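Workshop Update: Handheld Gripper Build Enters Second Phase

The Trumeck Shared Workshop is pleased to report on the progress of its handheld gripper project, which began in March and is now in regular use by members of the robotics section. The project was proposed as a low-cost way to record how people handle everyday items, so that the recordings may later be used to train the section's two-armed bench robot, known to members as Bridura. The first phase covered the design and assembly of the grippers. The second phase, now under way, covers the collection of recordings.

The design went through 6 versions before it was approved for general use. Early versions used a sliding jaw, which gave a firm grip but tended to jam after a short period of work. The present version uses a pair of pivoting jaws closed by a trigger in the handle, with a return spring that opens them again when the trigger is released. Jaw parts are printed in the workshop. The springs and fasteners were supplied by Blomqvist, whose counter staff kindly accepted the return of an entire box that had been ordered in the wrong length.

Members will recall that the first pair suffered from a loose pivot, and that several hours of recordings had to be set aside as a result. The pivot has since been redesigned with a wider bushing and a locking nut. Parties who have printed their own copies at home are asked to check which version of the file they used. The current file is marked "Revision 6" on the inside face of the handle, and earlier revisions should be withdrawn from use. Replacement bushings may be taken from the labeled drawer beside the print station and entered on the parts sheet.
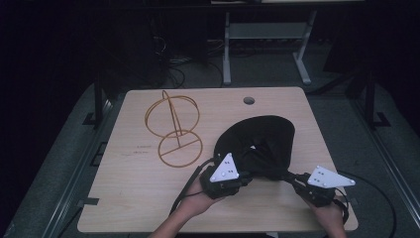
Soft goods are the main subject of the second phase. Rigid objects, such as blocks and cups, were recorded in the spring and gave few difficulties, as the object keeps its shape and the jaws may be placed at nearly the same point each time. Fabric behaves differently. It folds, slips and changes outline with each movement, and the operator must decide where to take hold on every attempt. The section has therefore adopted a two-handed method for larger pieces, with both sets of jaws closed on the inner folds of the fabric, as with the black horseshoe-shaped piece, and the handles held from below. The white triangular plate on each gripper carries the printed pattern of black dots by which its position is followed, and operators are reminded to keep both plates in clear view throughout a recording. A hand or sleeve passing over a plate will cause a gap in the data, and any recording with a gap longer than 2 seconds is to be repeated.

Cable handling also requires attention. Each gripper is connected by its own cable, and the cables should be led off the table on opposite sides before work begins. Where they are allowed to cross, the operator will feel a pull on the wrist and will tend to correct for it without noticing. Such corrections appear in the recording and are difficult to remove. A cordless version was considered early in the project. It was set aside because the battery made the handle heavy, and several testers reported tired forearms within a single session. The question may be taken up again next year if a smaller battery can be found.

The section's target for the second phase is 4000 recordings, divided among folding, turning, lifting and placing tasks. A session should include no more than 18 attempts with the same item, after which the operator is asked to change either the item or the task. Experience in the first phase showed that operators settle into a fixed movement after a time, and a robot trained on such recordings performs poorly when an item is placed at a slightly different angle. Failed attempts should be kept and marked as failed. They are of use to the section and will not be counted against the operator.

Processing is carried out on the workshop computer with the Raleck software package, which was written by section members and is available to any member with a workshop login. An updated version was installed on 27th July. It corrects an error by which the left and right grippers were exchanged when both were lifted at the same moment. Recordings made under the previous version do not need to be repeated, but they must be processed a second time. Instructions are kept in the project folder, along with a short guide to calibration. Calibration should be performed at the start of each session and again after any gripper has been dropped, even where no damage is visible.

The first trials on Bridura are planned for the close of the second phase. The arms have been fitted with jaws of the same pattern as the handheld units, and the wrist mounts have been adjusted to match. Initial trials will be limited to single items on a clear area of the bench, at reduced speed, with the emergency stop within reach of the person in charge.

Members who wish to take part as operators may add their names to the sheet at the workshop entrance. No previous experience is required. A short introduction is given before the first session, covering grip, cable placement and the marking of recordings. Members with a 3D printer at home who are able to produce spare jaws are also invited to contact the robotics section through the workshop office. Filament will be provided.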